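Whiteboard ghosting, part two, plus the castors

I said in the last post that I would come back to the whiteboard once the new cleaning fluid had arrived. It came in December, a 200 ml bottle of the Danditow solvent, order number 3733 if anyone at the shop is reading and still wants to know which parcel had the split lid.

The problem is the usual one. Dry-wipe ink is a pigment in a solvent with a release agent that stops it bonding to the surface. Leave it up for a few days and the release agent stops doing much. The dry cloth then takes off the bulk of the pigment and spreads the remainder as a grey haze. Our board had diagrams on it for most of the autumn, one of them Lucian Grecu's plan for the shelving, so it was in poor condition when I started.

Method, in the order I did it:

I wiped the whole surface with a dry microfibre cloth, top to bottom, turning the cloth often. Then I drew over the worst of the old lines with a fresh black marker and wiped within a few seconds. The solvent in the new ink lifts the old ink. It works well on text and badly on anything that was shaded in. After that came the Danditow, sprayed on the cloth and not on the board, in strips the width of my hand. Last was plain water with a drop of washing-up liquid, followed by a dry cloth.

The water stage matters more than I expected. Cleaner residue leaves a film, and the next lot of ink sits on the film. I had been skipping it for years and blaming the pens.

Results were good but not perfect. There is some smearing left that you notice when the light comes across the board from the side. I could go at it again with isopropyl, but Sarita Upadhyay did that on the board upstairs and the coating went dull in patches, so I am leaving it. Faint marks do not stop anyone reading what is written over them.
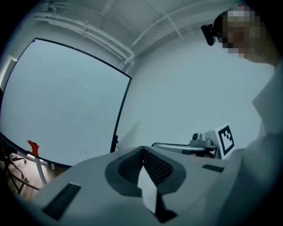
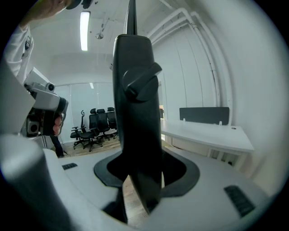
Whiteboard and stand in the first picture, a glimpse of the wooden floor in the second.

The stand took longer than the board. It rolls, and rolling things collect hair. There are 4 castors on it and every one had a tight band of thread and dust wound round the axle. I laid the stand on an old blanket, cut across the thread with a craft knife held parallel to the axle and pulled it out with tweezers. One castor needed a drop of light oil. The wheels are hard plastic, which I dislike on a wooden floor, and I have asked Gheorghița Husar whether the supplier at Kotutham does a soft-tread version with the same stem. No reply so far.

While it was down I checked the fixings. Two of the bolts holding the legs were finger-loose. I put a spring washer under each and marked the nut and the tube with a line of paint pen, so that any movement will be obvious next time. The rattle when you write near the top corner has gone. There is still some sway if you lean on the board, but that comes from the leg tubes themselves and no amount of tightening will alter it.

The floor is the next job. I went over it with a barely damp mop to get the grit up and the boards came up a bit patchy. Luminița Buzatu thinks the finish is a Praswood hardwax oil, going by what was used in the corridor. If she is right it can be spot-repaired. If it is a lacquer it cannot, at least not invisibly, and the whole area needs keying back. The test is a few drops of water left for ten minutes in a corner. I have not done it yet.

I have left the walls alone. White emulsion shows every rub mark, and touching in with an old tin generally shows more.

Notes for myself, mostly:

Cloths go in at 50 degrees, no fabric softener. Softener coats the fibres and they start to smear.

Bullet-tip pens only. Chisel tips put down more ink than anyone needs for a shopping list.

Thérèse Pelletier asked for the make of the tweezers. They are the flat-nosed ones from Cârstea, the longer of the two sizes.

The water test on the floor goes in the next post, along with whatever I hear about the castors.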